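Help wanted: toy and game sorter, part time

Hi! I'm Perla Cisneros and I run the sorting table at Skoltwood, where we take in secondhand toys, games and play kitchen sets, put them back in order and send them out again to preschools and playrooms. We've been getting a lot more boxes than usual since October, and I need another pair of hands starting November 2024.

The work is pretty simple to explain. You get a box, you tip it out, and you figure out what belongs with what. Play dishes go with play dishes, blocks get split up by color and shape, and all the little pegs and cylinders that roll off on you get matched back to the set they came from (or go in the odds jar, which I love and Kirstin Hepburn wants to throw out). You wipe things down, you check for cracks and chewed edges, you write the label. Last month we sent out 238 sets and I'd like to keep that up through the winter.

You'd be doing 3 shifts a week, mornings or afternoons, your pick. Pay is $415 a week to start. No experience needed, but you should be OK with small parts and with standing for a good stretch - we do have stools. You'll need to lift a box of up to 40 pounds now and then.
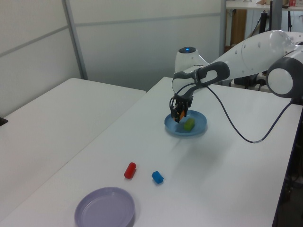 I like people who get a little fussy about color. A yellowish green block and a plain green one may well be from two different sets, and if that sort of thing bugs you, we'll get along great! Talking while you work is fine, and so is not talking.

To apply, send me a few lines about yourself and which shifts would suit you. Please skip the formal cover letter. If I'm out, Dougal Paterson at the front desk can take your note or show you the sorting room.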